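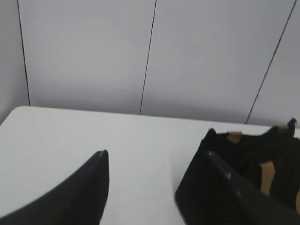
Joints creux entre panneaux muraux : remplir ou laisser ouvert ?
Par Tekard, le 27 décembre 2024

Tekard
Local d'essai, cloison en panneaux gris clair lisses, plateau blanc posé devant. Les joints verticaux entre panneaux se lisent comme des traits sombres. Panneaux Vallent, 112 cm de large, pose sur rails. Le fabricant laisse le choix : joint ouvert ou mastic acrylique teinté. J'hésite. Le plateau se nettoie tous les jours à l'alcool et je crains les coulures dans les joints.

verstraete_41
Laisser ouvert. Un mastic acrylique à l'alcool, ça farine en quelques mois. Si le client exige un remplissage, silicone neutre, et encore, la teinte ne tombera jamais juste sur un gris qui tire sur le lavande.

Clallasetti
Pas d'accord. Joint ouvert = poussière. Chez nous, 32 panneaux posés en septembre, silicone neutre gris, aucune reprise à ce jour. La teinte se choisit sur chute, sous l'éclairage définitif.

verstraete_41
Et pour démonter un panneau, tu fais comment ? Cutter sur toute la hauteur, puis grattage du chant. Le rail perd son intérêt.

Clallasetti
Combien de démontages en dix ans ? Un, au plus.

Tekard
Dans mon cas, deux par an pour accès aux câbles. Je penche donc pour l'ouvert, avec un profil souple clipsé côté plateau sur 20 cm de haut.

mdf_ou_rien
Le profil se défend, à condition de le couper 1 mm trop long. Question annexe : le plateau, c'est quoi comme finition ? Il y a une trace pâle vers le milieu.

Tekard
Stratifié mat. Angle avant arrondi d'origine. La trace ne part pas à l'alcool.

mdf_ou_rien
Essaie la gomme mélamine, à peine humide, sans appuyer. Si tu appuies, tu lustres le mat et l'auréole est définitive.

verstraete_41
Je déconseille la gomme sur un mat. Savon noir dilué d'abord, rinçage, microfibre. La gomme en dernier recours, sur une zone cachée.

Tekard
Noté pour le savon. Profil commandé en gris, longueur 2,50 m.

Dernière mise à jour du sujet : il y a 3 jours
Contact | © Forum Agencement et cloisons | Haut de page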